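Citrus Table at Clivden
Gallery, 6 December 2018

Jaanus Kütt put the fruit out on the checked cloth with the LUCKY print. Lemons went in with the orange and green citrus, and the cream plate was left clear for serving. 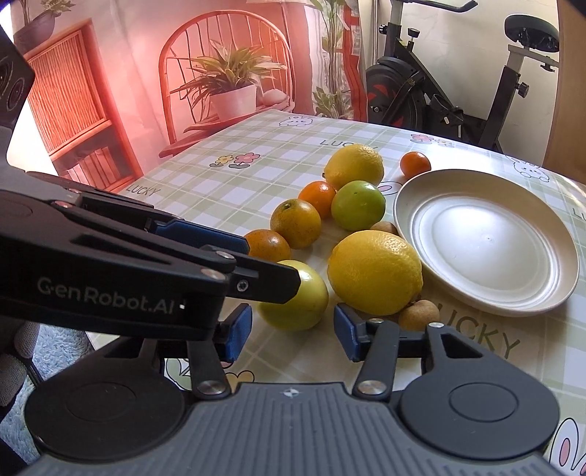
The lemons came from Budar and were sold by weight. The biggest weighed 195 grams on the kitchen scale. Jaanus used its peel for marmalade, which made 4 jars from one pot.

The next table, with jams and dried peel, goes up in February.

Back to Clivden galleries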